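Print
E-mail

Vorby Textile Mill Reopens Its Print Room With 40 Patterns From the Archive
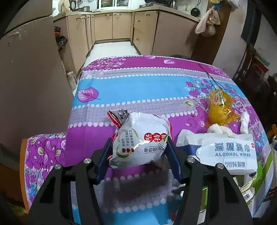 VORBY, 18 January 2024 — The old print room at the Vorby mill is running again, and the first tablecloths are ready to go out to shops. The Goven collection brings back 40 patterns from the mill's own drawing books, many of them not printed in decades. The colors are as bold as ever! Bands of magenta, sky blue and gray-lavender sit side by side, with rows of white dots between the stripes, a big purple leaf on the blue, and berry branches with small green leaves. It's a cloth that can take a bag of snacks on a plain afternoon just as well as a birthday dinner.

"We opened those books and couldn't stop turning pages," said Ottmar Hollmann, who heads design at the mill. "There were notes in the margins about which red to mix and how long to let it rest. We followed them as closely as we could, and where the handwriting beat us, we guessed — happily."

Work on the collection took 2 years. The drawing books hold some 720 sketches, and each one was scanned and sorted before the choosing began. Every cloth is cotton, can be machine washed and comes in three lengths, along with a round version for small kitchens. Matching napkins will follow in June.

The print room itself has new windows and a rebuilt drying line, and the long tables have been leveled and covered with fresh felt. Arne Kleinschmidt, the print room manager, trained the crew over the fall.

"You have to line up the repeat by eye, and the first week we were all terrible at it," Kleinschmidt said. "Then one morning a whole length came out right and everybody came over to look. I kept that piece."

The collection will be sold at the mill shop in Vorby and at the Campos and Rultby stores. Visitors to the mill shop can also look through copies of the drawing books, and the first 100 customers will receive a printed tea towel in the berry pattern.

Print
E-mail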